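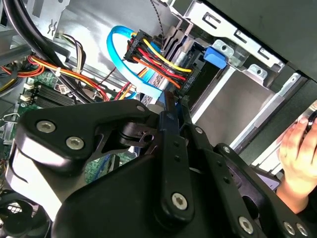
Rarnivum Community Help > Home and Shop Builds > Arms and Grippers

Gripper keeps losing the SATA cable, what am I missing?

Adi Sutanto
Posted in January

Hi all! I share a workshop in Noldale and I've been building up an arm to strip old desktop towers for parts (drives, memory, processors, whatever's still good). Our shop gets a lot of office machines and I got tired of doing them by hand, so of course I've now spent ten times longer teaching a robot to do it badly.

Big stuff is going OK. Lids, memory, even drives once the latch is open. What's killing me is the flat SATA data cable. It's a two-finger gripper with long narrow fingertips, and I bring it in from above, close on the cable near the plug and pull. Last Friday I ran it 31 times and got the plug out cleanly on 5. The rest of the time the cable slides through, or it twists and the fingers end up pinching one edge, or the whole thing flops over sideways before I even close.

I've tried closing harder. That helped a little but it leaves a mark on the cable and I don't love that – I want to reuse them. I also tried rubber sleeves cut from heat shrink, and those lasted a morning before they rolled up and came off inside a case.

The wrist camera view is fine until the fingers get near the plug, and then the cable is mostly behind them. So I'm sort of guessing for the last bit. Is this a fingertip problem, a camera problem or a me problem? I'd like to keep the same gripper if I can. My budget for fixing this is $200 and I'd prefer to spend none of it.

Brakham
Member

Stop pulling on the cable. Grab the plug.

Li
Regular poster

Brakham is right but that was a bit short, so let me fill it in. I fought with this same thing on my garage build and it took me most of a winter.

The cable is floppy and flat, so wherever you grab it, it's going to bend before it pulls. The plug body is stiff and it has sides you can close on. Get the tips down level with the plug and close across the narrow sides. If your plugs have the little metal clip, you have to press that while you pull, and I'd do those by hand for now. I never got a two-finger gripper to do it every time.

On fingertips – skip heat shrink. I glued thin silicone sheet onto the tips and filed a shallow groove across each one so the plug has somewhere to sit. Rough up the tips first or the glue lets go. Mine cost less than lunch.

For the part where you're blind, stop 3 centimeters short, take your last good look, then go straight down along the direction of the plug with no sideways correction at all. I used to keep correcting all the way in and it only made things worse, I was chasing my own fingers. A second camera off to the side helps a ton if you've got one lying around. Doesn't have to be fancy.

Oh and pull slow at first. There's a moment when the plug starts to move, and if you're already yanking, the arm jumps and you hit the drive cage. Ask me how I know!
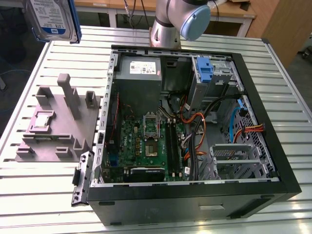 Adi Sutanto
Thanks both! Should I unplug the SATA data cable before or after the power plugs when I script the order?

Li
Data first. It's the smaller plug and the power wires are stiffer, so they tend to hold the drive steady while you work on it. Once the data cable is out, push it well to one side before going for power, or you'll catch it on the way back up.

Adi Sutanto
Got it, swapping the order tonight. I found some silicone sheet in the scrap bin too, so the $200 is safe for now. I'll post numbers once I've done another batch – same 31 tries so it's a fair comparison.

Brakham
Check your screws on the finger joints while you're in there. Mine worked loose and I blamed the software for a week.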